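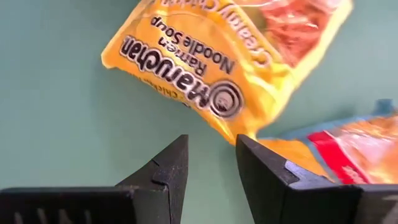
Health Professions Advising: what's new for January

Quick one this month, lots of deadlines, sorry for the length anyway. Read the part that's yours and skip the rest.

Surgical tech and respiratory care applications

Both open the first week of January. Both close at 5 p.m. on the last day of the month. Not midnight. The portal shuts itself off at 5 and we can't get in behind it to add your missing transcript, so please don't call at 5:10 asking.

Respiratory care has 20 seats for fall. Surgical tech has 19, one fewer than last year, because a clinical site at Harnlow moved to a different rotation schedule and can't take the extra student. We asked. Maybe next year.

What has to be in the portal by then:

- Application form, all four pages. Page three is the one people miss, it's behind the "continue" button that looks like it's part of the footer
- Official transcripts from every college you attended, even the one summer class
- Proof of the observation hours (see below)
- Two reference forms, not letters. Forms. The link goes to your reference directly
- The $35 fee, or the fee waiver, one or the other

Unofficial transcripts are ok for advising appointments. They are not ok for the application. If you went to Harnlow for all of your prereqs you don't need to send anything, we pull it.

Observation hours

Still the biggest cause of incomplete files. Respiratory care wants eight hours, surgical tech wants four. They have to be signed by someone licensed in the field you're applying to. A nurse's signature does not count for respiratory care. A family member's signature doesn't count for either one, and yes we check last names, and yes we'll ask.

If you can't find a site, email the advising desk before you give up. Seneviratne Outpatient Center takes observers on weekday mornings starting at 6:45 and they have been really good to our students. Closed-toe shoes, no perfume, hair back. Bring the blue form with you becuase they don't keep copies. You'll need a flu shot record too, a pharmacy printout is fine.

Hours from more than two years ago have to be redone.

Science courses and the time limit

Anatomy and Physiology I and II, and Microbiology, have to be within seven years of the start date of the program. Start date, not the date you apply. We had several people last cycle who were fine in January and too old by August. If yours is close, come see us now and not in the spring.

Chemistry has no time limit. English has no time limit. Stats has no time limit but must say statistics somewhere in the title or the course description, "quantitative reasoning" was turned down twice last year and we lost both appeals.

One repeat is allowed per science course. Withdrawals don't count as a repeat. A D does.

Entrance test

Room 700 in the Itska Building, same as before, new door code. The code goes out by email the night before your test. Check-in begins at 8:15, the test starts at 8:45, door locks when the test starts. Photo ID, the physical card, not a picture of it on your phone.

You can take it twice in a 12 month stretch. Scores are good for two years. If you tested somewhere else have them send the score straight to us, screenshots get deleted.

No calculators, there's one on screen. No food in the room but there is a bench in the hall and a water fountain that works. Scratch paper is handed out and collected. You'll get your score before you leave, the section breakdown takes a couple of days.

People keep asking how to study. Free practice sets are on the Hedach page, in the tab called Prep. The math ones are closest to the real thing. The reading ones run a little easy. Work on conversions (ounces to milliliters, pounds to kilograms) until you're sick of them, it's where most of the lost points are.

Transferring in from another program

Different process, so please don't fill out the regular application. If you started respiratory care or surgical tech at another school and left in good standing, you need:

- A letter from the director of that program saying you left in good standing and could return
- Syllabi for any course with a clinical piece
- Your skills checkoff sheets, if they'll release them
- A meeting with us, 30 minutes, in person or by phone

The letter is the slow part. Some schools take weeks. Ask for it today.

We can't promise a spot to transfers even if all of it matches up. It depends on who leaves and when. Last year we placed more than half of the people who asked, the year before it was almost none. Clinical credit is looked at course by course and the answer is usually some of it, not all.

If you left a program NOT in good standing you can still apply as a new student. Lots of people do. Come talk to us first about how to write the explanation, shorter is better.

Info sessions

Two this month, both online at noon, both recorded. The first covers respiratory care, the second surgical tech. Sign up through Hedach so you get the link. Plan on 40 minutes plus questions. Current students join for the last part and they'll tell you about the schedule more bluntly than we will. Clinicals start at 6 a.m. second semester, you need a car or a very reliable ride, no bus gets there that early.

In-person session is in February, date coming. There'll be a walk through of the sim lab.

Evening and weekend track

Not this year. We know it was in the fall newsletter. The state paperwork isn't finished and we'd rather not take applications for something that might move again. If you signed the interest list you're still on it, no need to sign again.

Background check and drug screen

Only after you've been accepted. Please don't order one early, it has to come through our account and we can't refund the one you bought yourself. If something on your record worries you, ask us, in private, before you pay an application fee. We've heard it all. Some things matter to clinical sites and a lot of things don't.

Money

FAFSA: do it even if you think you won't get anything. The small emergency fund and the uniform grant both look at it. Uniform grant pays for two sets of scrubs and shoes, one time, apply after you're accepted. Textbook loans are first come, and the respiratory pharmacology book goes in about a day.

Tuition sheet for next year isn't out yet. When it is it'll be on the same page as the old one so check the year at the top before you print it.

Advising hours

Walk-ins 9 to 11:30, appointments after lunch. Closed the first two days of the month. The week before the deadline we go to walk-ins only, all day, expect a wait. Have your student number ready, it speeds things up alot.

Phones are bad that week. Email is better. Put the program name in the subject line.

Small corrections from last month

The reference form link was dead for a few days, fixed now. If your reference says they submitted and your portal still says "pending," have them try again. Also we listed medical terminology as required for surgical tech. It's recommended, for now. It does get you two points on the ranking sheet so take it if you have room.

Next issue: ranking sheet explained line by line, and what happens if you're waitlisted.

Health Professions Advising, Itska Building | Contact the advising desk | Unsubscribe | © Harnlow Community College | Back to top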